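Thu 30 September

Packing, second evening. The bed is still the sorting surface, the floor being full. Procedure as before: everything loose goes on the plaid blanket first, then into a carton by weight, heaviest at the bottom. Small bathroom items are held back until the gaps are known.

Weighed the first carton on the luggage scale at 2440 g. Limit for the cheap rate is 3000, so there is room for the light things. The jar of floss picks is rigid, a poor shape for a carton. It wastes the corners. I considered tipping the picks into a bag and decided the jar protects them better.

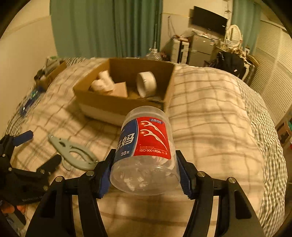

Floss picks, 50 to the jar.

Géza Vida phoned to ask whether I had kept the manuals. I had kept two. He wants the one for the Tindholm lamp, which went out with the paper last week. Told him so.

Went on to the soft goods. Gloves are useful as filler between hard items, provided they go in flat. Bottles need more care. Each cap gets one turn of tape, then the bottle goes in upright if the carton is tall enough, or in a tied bag if it has to lie down. Hajnalka Major lost a sweater to shampoo in October last year and has mentioned it often.

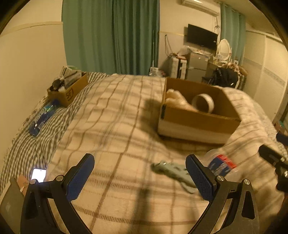 Should liquids share a carton with paper? Only if the bottles are sealed in their own bag and the paper sits above them.

Put the papers on my list for the smaller carton, with a sheet of card on top. Tape is running low. The Kevik roll tears lengthwise and I have stopped using it on seams — it will do for labels.

Remaining problem is the boxed goods. A product box inside a shipping carton needs padding on at least two sides, and I have less foam than I thought. Kept the shaped foam piece against the side wall and planned the rest around it. Boxed goods go in with the printed face up, so I can read what is there without lifting anything out.

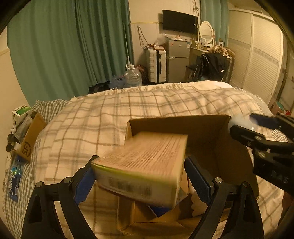
Left for tomorrow

Suitcase, then the bags on top of the refrigerator. Defrost the refrigerator overnight. Curtains stay up until the last morning. Ask Béla Dudás about the television cables before unplugging any of them. Buy tape.

Comments (3)

Viktória Erdős: One turn of tape on a cap is not enough for oil. I use two and a square of plastic wrap under the cap.

Emese Vida: Dad found another copy of the lamp manual in the hall drawer. You can stop looking.

Béla Dudás: Label both ends of the cables first. I can come after six.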